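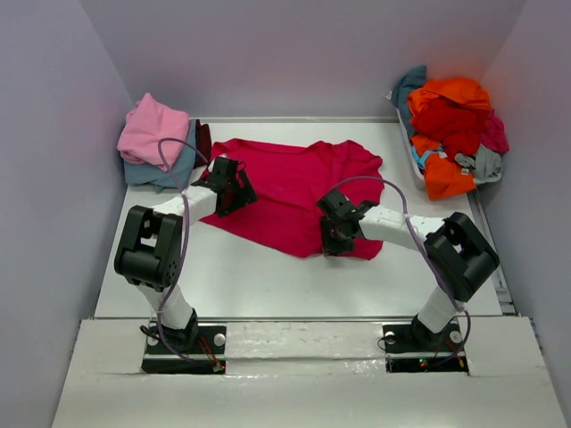 Magenta tee on the table, both grippers on it. Basket back right, folded stack back left.

2023-02-01, Dasholm bench

Laundry again! I keep getting asked if these arms can take over a chore yet, and my answer hasn't moved much since November. Shirts are the thing — a towel has four honest corners, a tee has sleeves that go wherever they like.

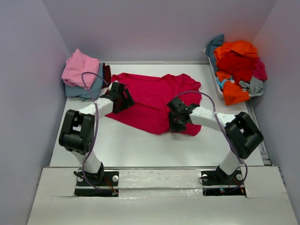

So I'm leaving the sleeve step alone for now and working on the first grab near the collar, which I think is where most of my bad folds start. Gripper speed goes down to 300 for the next batch (config 2408, if anyone at Solbridge wants to copy it).

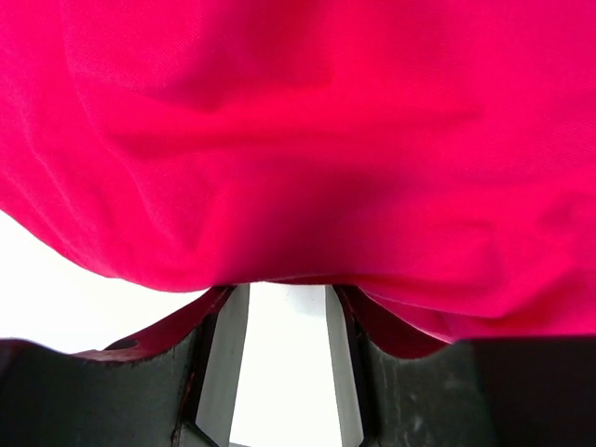
Would I let it do my own wash?
Towels, sure. Shirts I'd still fold myself, it's a lot quicker.

Next: try 2 layers at the hem.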